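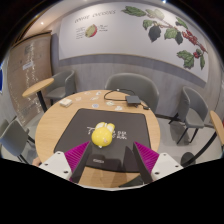 29/11/2024

I have been suspicious of blind boxes for as long as they've existed, so it's a bit rich that I now own a yellow one. Well, the figure out of one. It's round and shiny, it has two ear things on top, and it was $46, a price I'm putting in writing so I can't round it down later.

The company is called Funby. Their pitch is that you don't know what you're getting, and somehow this is supposed to be worth more to me than knowing. I've read the little leaflet twice. It talks about "the joy of the reveal." In my experience the joy of the reveal lasts until you see which one it is, and then you have a thing, and the thing needs a place to live.

So for now it lives on the round table. The table is the one piece of furniture I've never regretted, pale oak, four gray chairs around it, big enough for a game and small enough that you can reach the snacks from any seat. I bought the chairs from Gilmartin and I was skeptical of those too. The curved backs looked like they'd been designed for a hotel lobby, somewhere you sit for ten minutes waiting on a cab. I was wrong about that. You can sit in them through a long game and still stand up afterward like a normal person.

The mat is another story. It's a dark square with white lettering, and it is meant to "define the play area." I thought the table did that by having an edge. A friend talked me into it on the grounds that cards are hard to pick up off bare wood, and fine, that is true, I have watched people scrape at a card with a fingernail like they were getting gum off a shoe. But a square mat on a round table leaves you with leftover bits of wood that aren't good for much. Push it toward the person who's playing and all the leftover goes to the far side, and the far side is where stuff collects.

And it does collect. Little cards and tokens, a small white box, the black gadget with its cable looping around the back. I've tried being strict about this. The rule was that anything not in use comes off the table, and the rule lasted two evenings. Everything is sort of in use if you squint.

I did go looking for a proper storage answer. Litero sells a stackable tray system for collectors and the ad says it holds up to 2,000 pieces. Who is that for? If I had 2,000 pieces of anything I wouldn't need trays, I'd need somebody to sit me down and have a talk. The starter set is $60 and it's basically a drawer without the dresser. I had it in my cart for most of November and took it out again the day they emailed me to say it was "still thinking of you."

What I'm using instead is a shoebox. It has a lid. I can't find a single way the Litero one is better except that you can see through it, and I already know what's in the shoebox.

Anyway, the figure. I've been trying to work out whether I like it or whether I just paid for it. People who collect these will tell you the appeal is the face, or the finish, or the fact that some colors are harder to get than others. The finish I'll give them. It is very glossy, and yellow in a way that makes everything else on the table look like it came out of an office supply closet. Against the dark mat it looks better than it has any right to. I moved it to the bookshelf for a day and it looked like something left behind by a visiting child, so back to the table it went.

The hard-to-get business I don't buy. There's a reseller called Zulusau that will tell you what your figure is "worth," and then if you want to sell it to them it turns out to be worth something else. I looked mine up, which was a mistake. I'm not going to say the number. I'll just say nobody should be putting these in a retirement plan.

I'm also not convinced by the display people, the ones with the glass cases and the tiny lights. Once you put a toy behind glass you've bought a second thing to dust. Mine sits out in the open. When we play a game it gets shoved to one side, and when we're done somebody puts it back in the middle of the mat. I've never asked anyone to do that — they just do it, me included.

Would I buy another? No. I've said so out loud in front of witnesses. The leaflet has a grid of all the ones in the series and there's a blue one on it that I've looked at maybe more than I needed to, but you can't choose the blue one, you can only pay $46 and hope, and I'd get another yellow. I know I would.

The leaflet is going in the shoebox.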